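Old computers wanted again at the Tannous repair room

I popped into the Tannous building last night to see how the computer refurbishing was getting on, and ended up staying until they locked the doors (my tea was stone cold by the time I got home!). The group has been taking in unwanted desktops since July and has now passed on 188 of them to families and students nearby, with another 38 waiting their turn on the shelves.

Bereket Gashaw, who got the whole thing going, told me the big black towers are still his favourites, as you can get at nearly everything once the side is off. I had a go at clearing dust from one myself and only dropped the one screw, which Yabsira Habte very kindly found for me under the radiator.

There's good news on the money front too. Sturby has promised almost 3000 pounds for new drives and memory, so the machines stuck for want of parts should start moving again.

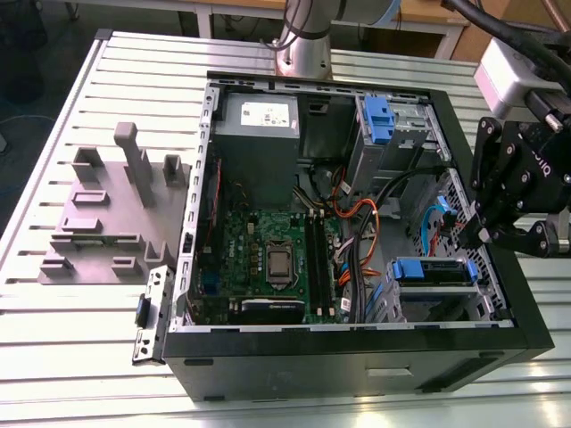

A Dell tower with its side panel off, processor and memory slots on show.

The next drop-off is on 15th February, at the side entrance. Bring the power lead if you've still got it, and please copy off your photos first! Laptops are welcome as well, but no printers, as the cupboard is full of them already.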